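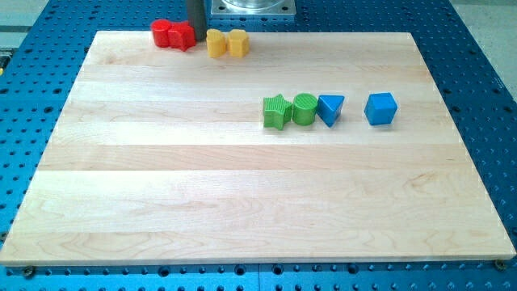 Lamai Rojanasak
@lamairoj · 6/10/18
OK, cutting boards. I have been told by four different people this spring that I need to oil mine every month or it will crack, warp and poison my family. I have questions. Thread.

Lamai Rojanasak
@lamairoj
First, who started the monthly thing? I went looking. Every blog says once a month. Half of them link to another blog that says once a month. The trail ends at a page selling oil.

Lamai Rojanasak
@lamairoj
The oil in question is called Drolavent and it's $14 for a bottle that would fit in a shirt pocket. Read the back label. Ingredients: mineral oil. The drugstore near me has a bottle twice that size for a few bucks, next to the laxatives.

Lamai Rojanasak
@lamairoj
"But theirs is food grade." So is the drugstore one. You're supposed to be able to swallow it. That's the whole point of the aisle it's in.

Lamai Rojanasak
@lamairoj
Next claim: maple is "naturally antibacterial." Maybe? What I've read is that bacteria get pulled down into the wood and a lot of them die there as it dries. Fine. That is a long way from "you don't need to wash it," which a man at the Horkbridge kitchen store said to me with a straight face.

Lamai Rojanasak
@lamairoj
I wash mine with dish soap and hot water after chicken. I will go on doing that.

Lamai Rojanasak
@lamairoj
Then there's the lemon and salt people. You rub half a lemon and some coarse salt over the board and it's "sanitized." It smells nice. It gets the onion smell down a little. I've done it. But I haven't seen anybody show me why I should trust it after raw meat, and I did ask.

Lamai Rojanasak
@lamairoj
Now the price stuff. Onsri will sell you an "heirloom" maple board for $1207. I had to go back and check where the decimal point was. There isn't one. It comes with a certificate.

Lamai Rojanasak
@lamairoj
Mine was $49 in March, from a guy who builds shelves and makes boards from what's left over. Hard maple, glued up in long strips, no juice groove, no handle, no certificate. My onions have not complained.

Lamai Rojanasak
@lamairoj
Someone in replies says the expensive ones are end grain and that's why. Okay, fair, end grain is more work to make and I believe it's easier on a knife. I don't believe it's eleven-hundred-dollars easier. A sharpening stone costs less than the shipping.

Lamai Rojanasak
@lamairoj
What I'd want to see is one plain test. Same wood, same cook, one board oiled monthly, one oiled when it looks dry, one never oiled. Leave it going for a couple of years. If that's out there please send it to me, I will read all of it and I will eat my words if I have to.

Lamai Rojanasak
@lamairoj
My mother's board is older than my marriage. I asked her how often she oils it. She said "with what?"

Lamai Rojanasak
@lamairoj
(Yes I know that's one board and one mother. I just told you I wanted a test.)

Lamai Rojanasak
@lamairoj
Things I do believe, for the record: don't put it in the dishwasher, don't leave it sitting in the sink, dry both sides or stand it up on edge. I ruined a board in college by soaking it overnight. It curled up like a potato chip and I deserved it.

Lamai Rojanasak
@lamairoj
And I do oil mine – when the wood looks gray and chalky and drops of water stop beading. That's been once so far. Wipe it on, leave it overnight, wipe off the extra.

Lamai Rojanasak
@lamairoj
Several of you are asking about the Cadside board cream, the one with beeswax. I've got 11 replies telling me it's a game changer and I would love to know what game. If you've tried it AND plain oil on the same board, half and half, I want photos. Otherwise I'm muting this till after dinner.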